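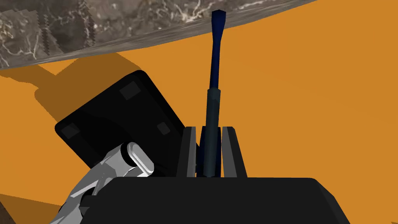

Sunday, November 9, 2025

Quick one before the kids' stuff starts. Coffee already cold. Been meaning to write about the move for weeks and keep not doing it.

So we moved. Plollside, the old end, up the hill from the bakery. Smaller place, fewer closets, way better light. September was boxes. October was also boxes. There are still 7 of them in the hall and I have stopped seeing them, except at night when I find one with my shin.

Main thing I wanted to get down is the stuff. How much of it. I thought we were normal people with a normal amount of things and then I wrote a list, because Joscha told me to. Joscha Kramer, from my old job, moved four times in five years and has a system. His system is you write down every box and what's in it and a number on the side. I got to box 71 and quit. There were more after that. They just say MISC.

Never write MISC. Future you opens MISC looking for the can opener and gets a stapler, one mitten, three takeout menus from a place that closed, and the manual for a blender you gave away.

What I'd do different. Not in order.

Start with the paper. Paper takes forever because you read it. I lost a whole Saturday to a shoebox of old letters and a report card from fourth grade (talks too much, needs to slow down, fair). Then I had to pack the kitchen at eleven at night, and that's how we ended up wrapping plates in beach towels. Worked fine. Zero broken plates. One broken lamp, but I hated that lamp.

Books in small boxes. Everybody knows this. I knew this. I put the cookbooks in a huge box anyway and it took two of us to get it down the stairs, swearing. The bottom gave out on the sidewalk. Nice lady walking by picked up the soup one and said oh this is a good one. It is a good one.

Movers. We went with Clandero because they could do a weekday and the other quote made me laugh out loud. They were fine! On time, didn't scratch the table, ate all the donuts. One guy looked at the couch, looked at the new stairwell, and said nope. He was right. Couch went in through the balcony door with the legs off and then we couldn't find the legs for 28 days. They were in a sock. In a boot. In the coat box. I put them there so they'd be safe.

The couch was really low for a month. Kind of got used to it. My mother did not.

Giving stuff away was harder then I thought. Selling was worse. I listed a perfectly good desk and got messages like "is it brown" under a picture of the desk being brown. Two people said they were on their way and are, I guess, still on their way. In the end I carried it down to the curb with a sign and it was gone before I got back upstairs. Should've done that first.

The neighbors are nice so far. Upstairs plays piano, same four bars, getting better at them. Downstairs has a dog named Ho who howls when the mail comes and then seems embarrased about it. I have met the dog more than I've met the people.

Things I miss from the old place: the bathtub. The window over the sink. Knowing which light switch does what. I keep turning on the porch light when I want the pantry. The neighbors must think I'm signaling somebody.

Things I don't miss: the upstairs heat. The parking. The drawer that you had to hip check.

Oh and address changes. Do them all in one sitting with a list next to you. I did them as I remembered, so now half my mail goes to one place and half to the other, and the dentist has me at some third address I've never lived at. No idea. Called twice.

Next up is paint. The bedroom is a yellow I can't sleep in. I've got sample cards taped up and I like a gray-green one called Plitorura, which sounds like a lung problem but looks great in the morning. By evening it goes kind of muddy. So maybe not. Maybe the one next to it. If anyone has painted a north facing room and liked it after, please tell me what you used, I'm at the point where all of them look the same.

Ok somebody is yelling about shoes. Shoes are in the hall, box on the left, says MISC.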